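Ticket 2278: Pongsiri audiobook, chapter 9 plays in place of chapter 15
Opened February 12, 2023 by Nayara Arruda
Product: Nakis travel reader
Status: waiting on publisher

I bought the Tistberg memoir to keep me company on a ferry. The author boards a night bus to Pongsiri in chapter 14, and in chapter 15 he is back at the border, losing the same argument over the same suitcase. I gave him the benefit of the doubt, as travel writers do go in circles. Then I checked the text edition. It has him in a monastery by then, much improved.

Tried so far: deleted the book, downloaded it again, signed out, signed in, listened to 46 minutes of suitcase.
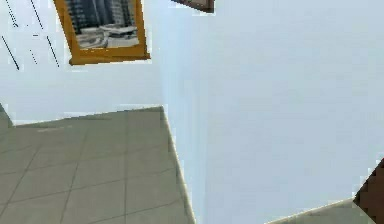
Washington Queiroz replied that the fault was in the file Jotthorpe had sent over, so a third download would only get her the suitcase again. He had asked them for a new chapter 15 and put a credit on her account.

Credit received, thanks. Please leave the ticket open until he reaches the monastery.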